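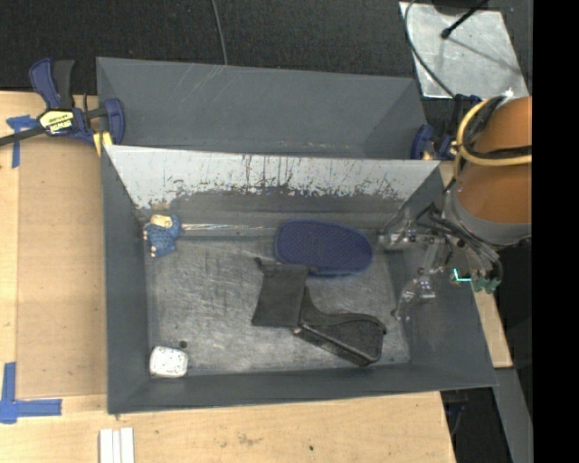

Dorota Pawlak has spent most of her working life on the unglamorous end of automation. She trained as a packaging engineer, moved to warehouse conveyors, and now runs the handling group at Resura, which sorts returned and mixed household goods for resale. The question put to her was a simple one: can a machine do the chores yet, at home or on the shop floor?

"Some of them, slowly, with somebody in the building," she said. "If you want a shorter answer than that, it's no."

Her group works mainly on picking from bins. A machine is given a container of unrelated items and has to lift them one at a time and put them somewhere else. It sounds like the least demanding part of tidying a room or clearing a returns cage. Pawlak regards it as the part on which the rest depends.

"People ask about folding shirts. Folding is interesting, but before you fold a shirt you have to find it, get hold of it and know that you've only got the one. Most of our lost time is in those three steps."

The contents of the bins matter a good deal. A soft knitted figure gives way under the fingers, so a loose grip in the right place will usually hold it. A small hard block does not give at all, and if it sits in a corner the walls prevent the fingers from getting round it. Flat things are worse again. There is very little to pinch, and the fingertip has to get under an edge that may be flush with the floor of the bin.

"Corners and flat things," she said. "If I could have a bin with no corners and nothing flat, I'd be finished by February."

In the last complete series her group ran, the machine made 2,291 attempts at a pick. Of those, 1,487 ended with one item lifted clear and set down on the other side. She was careful about what the second figure includes. An item that was lifted and dropped back does not count. Two items lifted together do not count either, even if both arrived.

That comes to roughly 65 per cent, which she described as respectable for mixed goods and useless for a business. A person doing the same job at a bench would hardly think of a pick as something that could fail.

Selim Çınar, who looks after the control software, broke in at this point to say that the average hides the pattern. "It's very good at the start of a bin and poor at the end. When the bin is full there's always something easy on top. The last few items are the ones it has already declined or failed on, and they've usually been pushed up against a wall by then."

Asked whether the machine knows when it has failed, he said that it mostly does. The finger opening is measured, and if the fingers close further than expected, nothing is between them. Thin items are the exception, as a thin item and no item give nearly the same reading.

"So it goes away holding nothing and carefully puts the nothing down," Çınar said. "It costs us one full cycle. In a kitchen it would cost you your patience."

Pawlak is wary of comparisons with kitchens. Her bins are held in a known position, clamped so that they cannot creep when a finger presses on the wall. The arm never has to go looking for its own workplace. A house offers none of this. Drawers are left half open, the light changes through the afternoon, and the floor has a child on it.

"We remove as many variables as we can and it's still hard. Somebody with a home product has to put all the variables back. I don't envy them."

She has seen some of those products at close quarters. Before joining Resura she spent a period at Prokton, a supplier of grippers, and was regularly sent to customers whose demonstrations had gone well and whose installations had not. The usual cause, she said, was that the demonstration had been built around a small set of objects that everybody involved had got used to.

"You stop seeing them. You have the same toy and the same box for months and the thing gets very good at that toy and that box. Then a customer brings in a sponge."

Resura now changes its test goods every 7 working days. The old set goes into a cupboard and comes back later, mixed with others, to find out whether anything has been forgotten. Ghazal Golestani, who keeps the sets, chooses for awkwardness. She looks for dark objects that will be seen against a dark surface, shiny wrapping, and joined pieces that move as two things when lifted as one.

"Clear film is the one I go back to," Golestani said. "A person sees the shine and knows there's something there. The depth reading often gives you the floor behind it. I've watched it pass over the same bit of film for a whole session."

Wear is the other subject on which the group has strong views. Fingertips scrape the bin floor whenever a flat item is attempted, and over time both surfaces suffer. Pawlak does not replace bins for being scratched. Scuffs and marks confuse the vision software at first, and she would sooner have it learn on a worn bin than a clean one. Cables are treated less kindly. Anything that flexes with the wrist is inspected every morning at half past eight and changed on suspicion.

On speed she was brief. The present rate is 75 picks an hour when things are going well, including failed ones. She was asked how that compares with a person.

"It doesn't. A person at a returns bench would do that before the kettle boiled, and would read the labels, and notice the smell of something that shouldn't be resold. The argument for the machine is that it can go on at night. For that to be worth anything, it has to go on at night alone, and it can't yet. It gets stuck and waits."

Getting stuck is what the group is working on at present. Çınar's approach is to give the arm a small number of moves that are not picks at all: a nudge away from the wall, a drag along the floor towards the middle, a push to separate two items that are touching. None of them lifts anything. In early trials they have made the end of a bin less of a dead stop, though they also create fresh trouble. A nudged block can slide under something soft and disappear from view.

As for the household, Pawlak thinks the first useful machine will be a fixed one that stays in one place and has the work brought to it, much as a washing machine does. You would tip the toy box into it and get the toys back sorted. She has no plans to build one.

"I have a toy box at home," she said. "It takes me four minutes. I'd want the machine to be cheaper than four minutes, and at the moment it needs Selim."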